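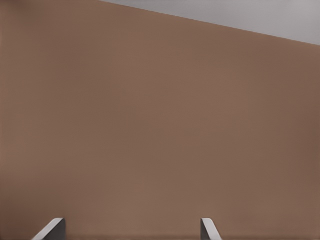 Brown, close up.

Tue 9 June

I had driven past Griffiths maybe 300 times before I went in. It sits at the end of the shops in Parside, between the dry cleaner and a place that sells bathroom tile, and the sign is small. Gwilym Prydderch had been telling me to try the lamb pie since last July, so on Saturday we went for lunch.

There are 31 things on the menu, too many for a kitchen that size, and a few of them tasted like it. The leek soup was thin and needed salt. The bread that came with it was very good, dark on the outside and still warm, and we asked for more before the mains came out. They didn't charge for the second basket.

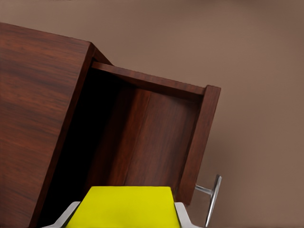

The pie was worth the trip. The crust was short and held together when I cut it, and the lamb had been cooked slowly with plenty of black pepper. It came with buttered cabbage - a big heap of it - and a small jug of gravy that I finished. Gwilym had the smoked fish cakes. He liked them more than I did. I thought there was too much potato.

For dessert we split a plum tart, which was fine but cold in the middle.

The bill was $73 for two with a drink each and before the tip. Service was slow once the tables filled up, so go before noon if you can. Parking is free behind the building.

Next time I want the pie again, and maybe the onion tart I saw going to the next table. They're closed Mondays.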